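Water in the Lurkirness marsh: what we learned this autumn

November 22, 2021

The level of the water in the Lurkirness marsh is again a little higher than last year, and we are glad to report it to our readers. In September the Barbier ditch was closed with two small dams made of clay and turf. Before this, the ditch was taking water out of the marsh all summer and bringing it to the river Brorkine, where it was not needed.

The marsh is old and it stores much carbon in its peat. When peat becomes dry, it begins to break down and the carbon goes to the air. For this reason, keeping it wet is one of the cheapest things a small district can do for the climate. The dams have cost us 430 euros in materials, and the work was done by members.

Not everything went well. The second dam was leaking on the left side after the first strong rain, and we had to repair it with more turf. Also some farmers on the Brorkine side asked if their fields will become too wet. We measured at the border of the fields and found no change until now, but we will continue to measure through the winter and publish the numbers in each newsletter.

The plants will need more time. Sphagnum moss is growing in 43 of our study squares. Sundew is still rare. In the year 2000, when the first survey was made, it was growing along the whole northern path, and we hope it can return there.

The full report of the survey can be read on our website, in the section Fliltik, which is the name of our monitoring project. A paper copy can be sent to members who ask for it.

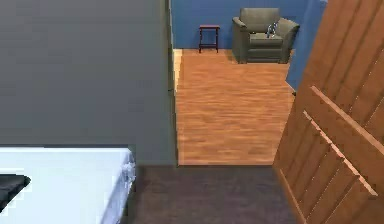
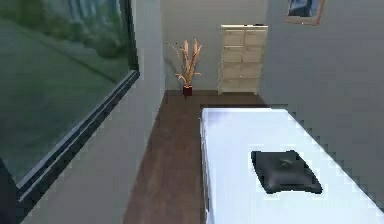
Winter walks

The northern path stays open during the winter, but the boards are slippery in frost. Please wear good boots and keep dogs on the lead. The southern path is closed until the birds have finished nesting.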